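From: Fenna Postma
Date: 18/03/2024
Subject: Re: Choir trip, coach times

Hye-jin Tak wrote:
> Is the coach still leaving at 2? And do we
> have seats for the altos who signed up late?

Yes, still 2, from the side gate. The coach holds 61 and we are 40, so the late altos are fine. Bring your own Song folder and a packed lunch. Concert shoes go in the hold.

The hall has sent its parking map. I will print copies. 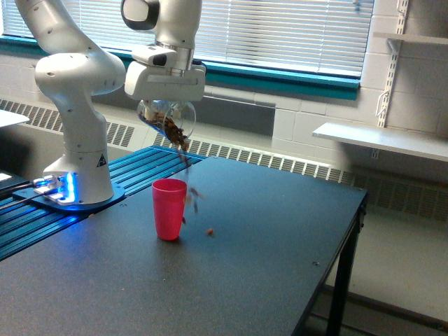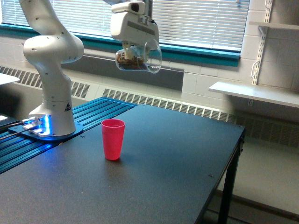 Still to do:
- Hye-jin: room list for the July weekend
- Tenors: return the blue folders
- Everyone: pay me before we leave

Fenna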